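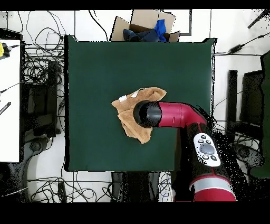
A crumpled tan towel on a dark green tabletop.

Drastton have been promoted, and their captain has only just got her voice back. She sang on the coach, she sang in the car park, and she was still humming when we sat down in the clubhouse with a pot of tea between us.

"I've played here for 13 seasons and I'd never gone up," she says. "Plenty of near misses. I'd stopped reading the table after Easter because it only ever made me cross."

The team finished second in the league, two points behind Jeller, and it was the run after Christmas that did it – eight wins on the trot, most of them by a single basket. What changed? She puts it down to the defence, and to a new coach who made them practise it until they could do it half asleep.

"We used to run about chasing the ball like under-nines. Now everyone talks. You can hear us from the road! I shout 'left', somebody shouts it back, and the gap's closed before their guard has looked up."

I was at the Nedelcu Hall for the game that settled it, and I can tell you it was a cracking night. Drastton were behind for most of the second half, the drum in the corner never let up, and then came that steal near halfway and the long pass out to the wing. What did she see from where she was?

"Nothing, I was on the floor! I'd gone down in the scramble. I heard the noise and thought, well, that's either very good or very bad."

It was very good. She still hasn't watched the whole game back, only the final two minutes, which she has played to her mum, her neighbours and a man who came to look at the boiler.

Next season means longer trips and much taller opponents. Training starts again in August, and she wants two more players who can rebound. She'd also like a better warm-up playlist, but that argument has been going for years.

Will she carry on as captain?

"If they'll have me. My knees have asked for a meeting, but I want to play at least one season up there. I want to know what it's like."

The first home game is in October, with a 7.30pm tip-off.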